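Häufige Fragen zur Redereihe im Pandenell-Saal

Stand: 08/05/2021

Wer darf bei uns sprechen?
Einladen kann jede anerkannte Hochschulgruppe und jedes Institut. Die Anmeldung läuft über das Veranstaltungsbüro und muss 20 Tage vor dem Termin vollständig vorliegen. Wir brauchen den Namen der Gäste, das Thema, die Form (Vortrag, Podium, Streitgespräch) und eine Ansprechperson, die am Abend selbst anwesend ist.

Prüft die Universität die Inhalte vorab?
Nein. Redemanuskripte werden nicht angefordert und nicht gelesen. Geprüft wird, ob der Raum passt, wer haftet und ob Hinweise auf strafbare Äußerungen oder konkrete Gefahren vorliegen. Eine umstrittene Meinung ist kein Ablehnungsgrund.

Kann eine Zusage zurückgenommen werden?
Ja, aber nur schriftlich und mit Begründung. Zuständig ist Lowri Prosser im Veranstaltungsbüro. Die einladende Gruppe hat danach 4 Werktage Zeit für einen Widerspruch, über den Berwyn Mostyn als Ombudsperson entscheidet. Bis zur Entscheidung bleibt der Saal reserviert.

Was war mit der Absage im April?
Das Podium mit Trefor Kneath wurde von der einladenden Gruppe selbst abgesagt, nachdem zwei Mitdiskutanten zurückgezogen hatten. Die Universität hat dazu keine Weisung erteilt. Anderslautende Meldungen haben wir richtigstellen lassen. Ein neuer Termin ist beantragt — sobald er feststeht, erscheint er im Kalender.

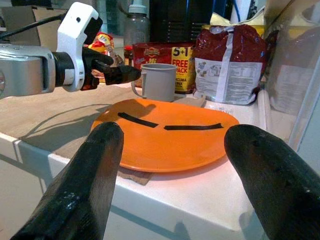 Wer eine Karte für den alten Termin hatte, muss nichts unternehmen. Die Buchung gilt für den Ersatztermin weiter und kann bis zum Vortag storniert werden.

Sind Proteste erlaubt?
Auf dem Vorplatz ja, auch mit Transparenten und Flugblättern. Im Saal sind Zwischenrufe hinzunehmen, solange die Veranstaltung weitergehen kann. Wer sie dauerhaft verhindert, wird zweimal ermahnt und danach von der Saalleitung hinausgebeten.

Wie laufen Fragen aus dem Publikum ab?
Für die Aussprache sind mindestens 15 Minuten vorgesehen. Fragen werden am Saalmikrofon gestellt und nicht vorsortiert. Die Moderation darf Beiträge nach zwei Minuten beenden. Bei Streitgesprächen antworten beide Seiten.

Wer bezahlt den Sicherheitsdienst?
Die Grundkosten trägt die Universität. Zusätzliche Kosten werden nicht auf die Gruppe umgelegt, wenn sie allein durch erwartete Gegenproteste entstehen. Dafür stehen im Jahr rund 3000 Euro bereit. Reicht das nicht, entscheidet das Rektorat im Einzelfall.

Darf ich mitschneiden?
Tonaufnahmen für den eigenen Gebrauch sind nur mit Zustimmung der Vortragenden erlaubt. Die Presse meldet sich bitte vorher bei Cameron Moncrieff an. Eigene Aufzeichnungen stellen wir online, sofern alle Beteiligten zugestimmt haben — gekürzt wird dabei nicht.

An wen richte ich eine Beschwerde?
Zuerst an das Veranstaltungsbüro, danach an die Ombudsperson. Anonyme Beschwerden nehmen wir entgegen, können sie aber nicht beantworten.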